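Search our site... Go

Home News Studios Prints & Albums Contact

Portrait studio Deltier opens second location in Cemine

June 21, 2024

The family portrait studio Deltier has opened a second location in Cemine, in the former shoe store across from the bus station. The new studio received its first customers this week, after a renovation that began in February and took longer than the owners had planned. The first studio, in Nimri, stays open with the same hours as before.

Deltier is known in the region mostly for portraits of families and newborn babies, and for the school pictures that many parents in Nimri have on their walls. Until now, people from Cemine had to travel 47 kilometers to have their picture taken there. According to the studio, more than a third of the bookings last year came from Cemine and the villages on that side of the river, and this was the main reason to look for a place there.

The new location has two shooting rooms. The larger one is meant for groups and can hold a family of 24 people, with grandparents seated in front and the tallest cousins standing on a low platform at the back. The smaller room is kept warmer, and it is used for babies and for single portraits. Between the rooms there is a waiting area with a changing table, a mirror and a rack of clothes that customers can borrow if a child spills something on the way.

A ramp was built at the side entrance during the renovation. The studio says that older relatives are very often the reason why a family wants a portrait in the first place, and in the Nimri building they have to climb a staircase of 14 steps. Customers who come with a wheelchair are asked to mention it when they book, so that the larger room can be prepared and no time is lost.

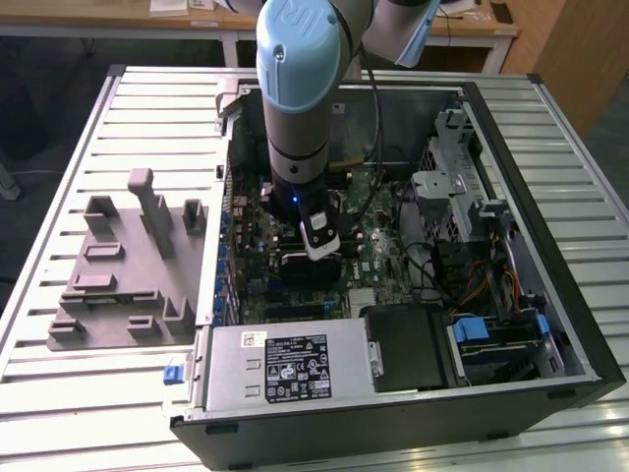 The prices are the same in both locations. A standard session takes one hour and includes a choice of backgrounds, and the family can look at the pictures on a screen on the same day. Prints and albums are ordered separately. They are made by Wivier, the print shop which has worked with Deltier from the beginning, and they are ready for pickup after two weeks. Customers may pick up their order in either studio – it is enough to say which one when ordering.

A new thing in Cemine is the evening session. Two evenings a week the studio stays open until nine, mainly for families where both parents work during the day. These sessions were tried in Nimri last winter and were fully booked almost every time. For small children the photographers still recommend the morning, when they are rested and have more patience for sitting still.

The studio has also changed how it handles large families. Until now, everyone had to be present at the same time, and a sick child meant that the whole session was moved to another week. From this summer, a group of more than ten people may move its session once without any fee, also on the same morning. Smaller groups should still call one day before.

To mark the opening, Deltier has put up an exhibition in the waiting area with portraits made in the region over many years. The oldest ones come from families who lent their own prints, and several of them show the main street of Cemine in the background before the trees were planted. The studio asked for such pictures in the spring and received 854 of them, far more than the walls can carry. A selection is now hanging, and it will be changed every two months, so that more families can find themselves there. Those who lent a picture will get it back together with a new copy on good paper.

Visitors can see the exhibition without a booking during opening hours. The studio only asks that people with strollers use the side entrance, because the front door is narrow and customers with appointments also come in that way.

The town of Cemine had been without a portrait studio for six years. The last one closed when its owner retired, and after that people used the photo booth at the station for passport pictures and went elsewhere for everything else. Deltier will take passport pictures too, but only in the mornings and without an appointment. They are printed while the customer waits.

Four people will work in the new location, two of them photographers who have moved over from Nimri. The studio is looking for one more assistant for the busy months before the holidays. The work is part time and includes receiving the families, preparing the backgrounds and helping with the children. Experience with a camera is not required, but the person should speak clearly on the telephone and be able to work on some weekends.

During the first month, families who book a standard session in Cemine receive one framed print in addition to what they order. The offer is also valid for evening sessions, but not for passport pictures, and it cannot be moved to the studio in Nimri. Roughly 900 gift cards sold before the opening can be used in both places, also the older ones with the green border.

Bookings for July are open now, by telephone or at the desk. For August the studio will open the calendar in the coming days – larger groups are advised to ask early, as there is only one room that can take them. The studio in Cemine is closed on public holidays.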